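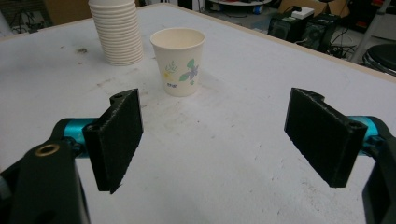 **Subject:** Re: [supplies] Paper cups, nesting and storage

Cup stack is on the white table, rims down. I left one out, upright, for anyone who wants to check the size against the Flilo lids before we reorder. It is the floral print with the green leaves.

Answers inline.

On 24/12/2022, Janelle Samonte wrote:

> Do we store them rim up or rim down? The Cetham sheet says one thing and Rodel says another.

Rim down. Dust stays out of the top cup and the stack stands on its widest edge. If a cup sticks, twist it a quarter turn and pull. Squeezing the wall deforms the rim and the lid then leaks.

> How many per order? Last time it was 400 and we ran out.

577 used in the last period by my tally. I suggest 400 plus a sleeve pack of 200. Plain white costs less, but Agbayani only lists it in the 8 oz size.

> Can the table be wiped before then?

Gray scuffs and dark smudges on the top, mostly the middle and left. Try a damp cloth first, then the melamine sponge. No solvent on the white surface.

Send lid results to the list, with the lid part number.

Noel Marquez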